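Fomos em novembro à Fledley, a oficina de recondicionamento de computadores que abre as portas ao público uma vez por ano. Fica no fim de uma rua de armazéns, depois de uma bomba de gasolina fechada, e a entrada faz-se pelas traseiras. Quem for de autocarro deve sair na paragem antes da rotunda e contar com uma subida.

A visita começou às dez e durou até perto da uma. Éramos um grupo pequeno, quase tudo gente que arranja máquinas em casa ou em escolas. Deram-nos um crachá de papel e um café, e passámos logo à receção do material.

## Receção

As torres chegam em paletes, embrulhadas em película, vindas sobretudo de escritórios e de escolas que renovam o parque todo de uma vez. No ano passado entraram 3.083 máquinas. Cada uma recebe uma etiqueta com um número e fica numa estante até haver vaga na bancada. A oficina usa um programa chamado Plodance para registar tudo, do estado da caixa ao destino de cada peça. Pareceu-me lento, mas quem lá trabalha disse que já se habituou.

Nesta sala há pouco para ver. O cheiro a cartão é forte e o chão está marcado com fita amarela para os porta-paletes.

## Desmontagem

A parte que me interessava era a desmontagem. As torres são deitadas de lado, tira-se o painel lateral e trabalha-se com o interior virado para cima. A bancada é de perfis de alumínio com ranhuras, o que permite fixar acessórios sem furar nada. Tenho em casa uma mesa de cozinha velha para o mesmo efeito e fiquei com inveja.

O disco é a peça a que dão mais atenção, por causa dos dados. Na torre Dell que vimos aberta, o disco era um WD Blue de 3,5 polegadas, montado numa gaveta de plástico azul. Estas gavetas são cómodas: as calhas abraçam o disco dos dois lados e o conjunto manuseia-se inteiro, sem andar à procura de parafusos.
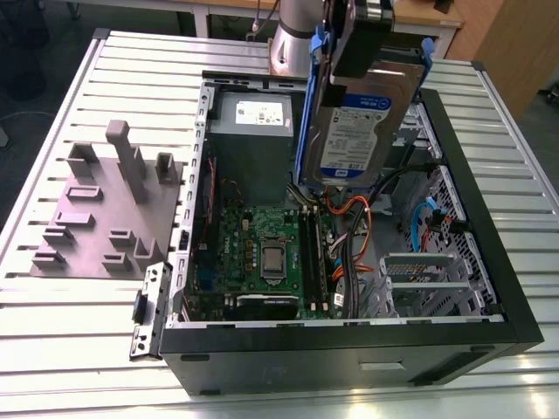 Os discos seguem depois para apagamento numa divisão à parte, onde não entrámos. Explicaram-nos o circuito à porta. Um disco que passe nos testes volta ao armazém com um relatório impresso; um que falhe é perfurado e vai para sucata. No mês anterior à visita foram perfurados 348. Perguntei se o cliente pode pedir a destruição mesmo com o disco bom e a resposta foi que sim, paga-se à parte.

As gavetas guardam-se por modelo, em caixas de plástico com a referência escrita a marcador. É uma coisa pequena, mas quem já tentou arranjar uma gaveta certa para uma torre de escritório sabe o tempo que se perde. Vendem-nas avulso ao balcão.

## Placa, memória e processador

Uma torre de secretária destas tem menos coisas lá dentro do que muita gente imagina. A fonte de alimentação ocupa um canto, a placa-mãe o meio, e a placa gráfica, quando existe, vai encaixada num dos conectores de expansão. Uma senhora do grupo nunca tinha visto uma aberta e fez várias perguntas sobre as ranhuras de memória, pretas e lado a lado junto ao processador.

Quando o dissipador está fora, o processador fica com a tampa metálica à mostra, presa pela moldura do socket. A norma da casa é limpar a pasta térmica velha com álcool e um pano sem pelo, e só aplicar a nova no momento da montagem. Há quem aproveite a pasta antiga. Na Fledley não aproveitam. 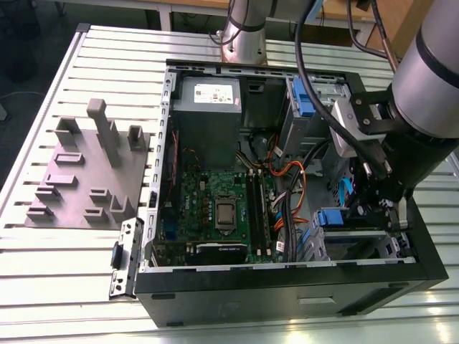
As fontes são todas ensaiadas em carga antes de voltarem a ser usadas. As memórias passam uma noite em teste. As placas gráficas variam muito: algumas valem o trabalho, outras são tão antigas que só servem para dar imagem num monitor de balcão. As que sobram vão em lotes para a Haddad, uma casa de peças que fica a dois quarteirões e que não estava incluída na visita.

## Armazém e balcão

Acabámos no armazém, que é a sala maior. As máquinas prontas ficam em prateleiras altas, já com autocolante de garantia. Estavam 610 em stock, segundo a folha afixada à entrada. Uma parte segue para a Ekitska, que as distribui por bibliotecas e centros de formação, e o resto vende-se ali.

Os preços no balcão começavam em 59 euros para uma torre simples, sem monitor nem teclado. Os cabos de alimentação estavam num cesto ao lado da caixa e eram grátis para quem comprasse uma máquina. Trouxe duas gavetas de disco e um cabo SATA.

## Notas práticas

- A inscrição faz-se por correio eletrónico e as vagas esgotam cedo.
- Convém levar calçado fechado; a quem foi de sandálias não deixaram entrar na receção.
- O balcão só aceita cartão.
- Há estacionamento nas traseiras, mas o portão fecha à uma e meia.
- A casa de banho fica do lado do armazém, à esquerda do extintor.

Para o próximo ano está prevista também a abertura da sala de apagamento. As inscrições abrem em setembro.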